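Saturday, May 15, 2021

Skernow gripper kit, on trial from Meltau. Second session at the bench.

The new finger pads are fitted and the tray is lined with white paper, as the manual advises for shiny metal. Today's part is the small push-pull solenoid with the blue coil. I set the closing force to 13 in their software – the unit is not given anywhere, I must ask Meltau about this colour-coded scale too.
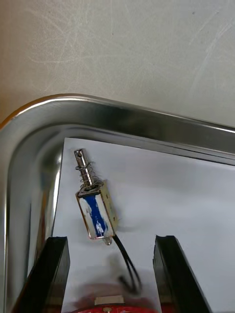

The price is 995 dollars for the kit and 300 more for the spare fingers. Pevora quoted 1449 for everything. I will compare the two next week.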